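Pádraig Mac Giolla does not like the word "teaching."

"Teaching is what you do with a dog," he says. "We're filling a warehouse. Whether anybody can find anything in it later is a different question."

The warehouse, in this case, is a set of recordings. For most of the fall Mac Giolla and his colleague Clodagh Hanrahan have been steering a robot arm through the insides of old desktop computers, again and again, so that a learning system called Nollulby can be trained on the results. Their employer, a small recycling outfit named Kelemen, would like a machine that takes computers apart. I had come to find out how close that was. I left with fewer numbers than I wanted.

The one they do give freely is 131. That's how many complete recordings they have kept. Hanrahan is more careful when I ask how many they threw away.

"More than we kept, early on," she says. "I wasn't writing them down then. I should have been."

What counts as complete? She says it means a person at the controls got a part out of the case without stopping to start over. I ask if a clumsy one counts. It does. I ask if a lucky one counts. She looks at Mac Giolla.

"We argue about that," he says.

The job they have spent the longest on sounds simple enough: get hold of a plastic drive carrier and lift it clear of everything else. A person does it in a couple of seconds with the cables pushed aside by the back of the hand. The arm has no back of the hand. 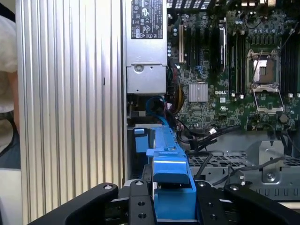
The gripper with a blue drive carrier between its fingers, inside an open Dell case.

"Cables are the whole problem," Hanrahan says. "Metal stays where you left it. A cable is somewhere else every time, and the gripper comes in low, right where they like to lie."

That seems to me an argument for a great many more examples, and I say so. She agrees, up to a point. Her worry is that the examples are too alike. There are 22 computers in their stack, and some of those are the same model. Two people do all of the steering, and she says she can tell from a recording which of them it was. Mac Giolla goes in slowly from the left. She goes in fast and corrects.

"So maybe it learns to take out a drive," she says. "Or maybe it learns to be Pádraig."

Mac Giolla thinks this is overblown. He points to a trial in which the system, running without a person, was given 112 tries at the carrier. I ask how it did. He says it did better than he had feared. I ask for the figure, and he says the two of them don't yet agree on what to call a success – if the carrier comes up and is dropped on the way out, he would score it a half.

"There are no halves," says Hanrahan.

I'm with her. A recycler who has to pick a dropped part out of the case has saved no time at all, and a score with halves in it will always look kinder than the floor of a workshop does.

The brochure for Flurine, the control software they use, promises that operators will be "collecting with confidence from day one." I read this out. Mac Giolla says he collected with a sore neck from day one. Hanrahan says the software is fine, and that the older package, Jimon, lost her an entire afternoon of recordings, so she is inclined to be generous.

They mean to bring in new operators in December, people who have never opened a computer, to see if worse driving makes for a wider set. Mac Giolla expects a mess. Hanrahan wants the mess. Neither of them would tell me when the arm might work a shift by itself, and I asked three times.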